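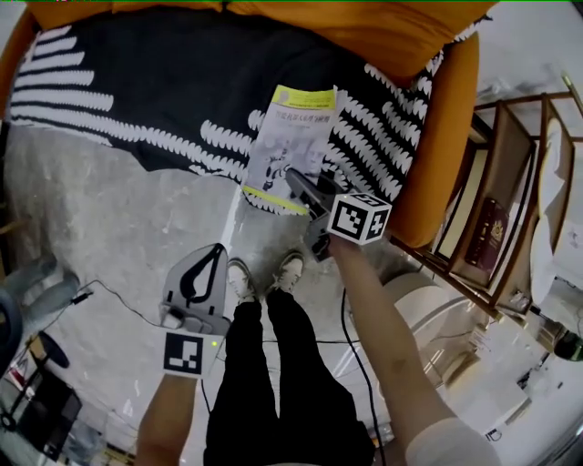

Fig. 1. Blanket on the orange sofa, booklet on top. Shelf unit at right.

March 2023
Notebook: furnishing textiles, sitting corner

Purpose of the entry: settle how the blanket goes on the sofa, where the loose printed matter lives, and what stays on the shelf unit. The Lurine order is still open, so nothing below assumes new furniture.

Blanket. Black ground, white looped zigzag in rows. Logged as item 548. It covers the seat and runs up toward the backrest, with the armrest left bare. I prefer this to covering the armrest. When we had the old throw over it last August, it slid down every time a person leaned on that side, and the seat ended up with a double layer under the sitter. With the armrest free the blanket has one less edge to creep over.

Creep test, same method as before: chalk mark at the blanket edge, sit and stand 4 times, read the shift with the steel rule.
Bare upholstery under blanket: clear shift toward the front of the seat, worst at the middle.
Zatbridge grip mesh under blanket: no shift I could read.
Mesh folded double: no better than single, and the fold can be felt through the seat. Discard.

Single layer of mesh it is. Cut it short of the front edge or it shows when the blanket is pulled back for cleaning. The mesh sheds small crumbs when cut with scissors. Use the rotary cutter and the board, then vacuum the board before putting it away.

Row alignment. The zigzag makes any skew easy to see. Line up one white row with the seam where the backrest meets the seat and let the rest follow. Do not try to square it to the armrest, which curves down at the front and gives no straight line to work from.

Mass dry, whole blanket: 2,205 g on the bench scale. Mass after the Hotix steam pass and one hour on the rack: unchanged within the reading. Pile stood up again after steaming except along the old fold, where a faint line remains. Second pass planned. Keep the nozzle moving on the white rows. On the test swatch the white yarn went slightly flat where I held the steam in one place, and brushing did not bring it back.

Surface under paper. I wanted to know whether a booklet can be left on the blanket without trouble. The one with the yellow-green band and Chinese text on the cover was the convenient size, so I used that. White cover, so any transfer from the black yarn would be plain to see. Left overnight under a flat weight of 1,076 g. No color on the back cover under the lamp. A damp cotton swab rubbed on the black ground picked up a very light gray. Conclusion for use: paper on the blanket is fine, damp paper or a wet glass is not.

The booklet should still not live there. It gets sat on. Proposed place is the shelf unit, upright, beside the dark red booklet with the gold emblem. The slender frames leave enough depth for it but it leans if it has nothing next to it. A small bookend would do. Bühler catalog lists one in brown painted steel – check the foot against the shelf depth before ordering.

Shelf unit, other contents. The white cloth on the far right section stays where it is for the moment. If we take the section for samples, the cloth goes to the linen drawer. Dark green glass bottle: away from the walking line, please. White curved appliance by the shelves: leave enough gap to get the mop in.

Floor. Gray speckle hides dust well and hides mesh crumbs even better, so go over it with a low lamp before calling it clean. Thin black cables on the floor in front of the sofa need to be gathered to one side before the rug trial. The rug will ride up over a cable and the creep readings will be worthless.

Table at the lamp end. Cluttered, and the small items migrate. A shallow tray would hold them. The black lamp base next to it takes up the floor I would otherwise use to pull the table out, so the lamp has to move first, then the table.

Open points
– second steam pass on the fold line
– repeat swab test after the first wash
– bookend foot dimension
– tray for the dark table, low rim
– rug trial once the cables are out of the way

Mesh offcuts are in the flat box under the cutting bench, marked with the item number.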